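Sunday, cell 4, Breltberg

Cleaned both fingertip pads on the Jellgate gripper before starting. Dry cloth only. The pad lights came up bright white going to cyan at the edges, left and right alike, so I left the drive current at 79.

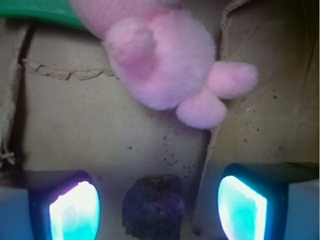
Seon-mi Jin had asked for the finger offset to be redone after the Trustell update. Zeroed with the fingers open, closed in five steps, logged each one. The right side still reads slightly long. I have put a correction in the Geum config and marked it temporary.

Rest of the list, in the order done:

1. Wrist camera exposure. The pads still burn out in the middle at this setting. Down one step next time.
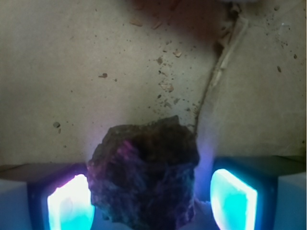

2. Grit. The rock sheds, and crumbs in the finger joints were behind the stiff close on the last run — nine minutes with a soft brush. Brush goes in the cell drawer from now on.

3. Overhead view. Checked the arm over the bag. Cable run on the fingers to be looked at again before the next long run. 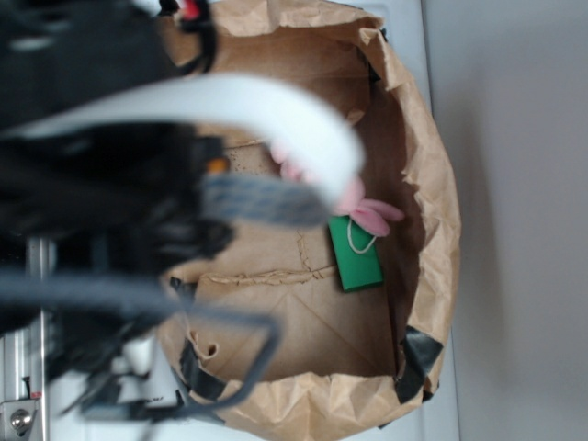 Arm over the paper bag, fixed camera.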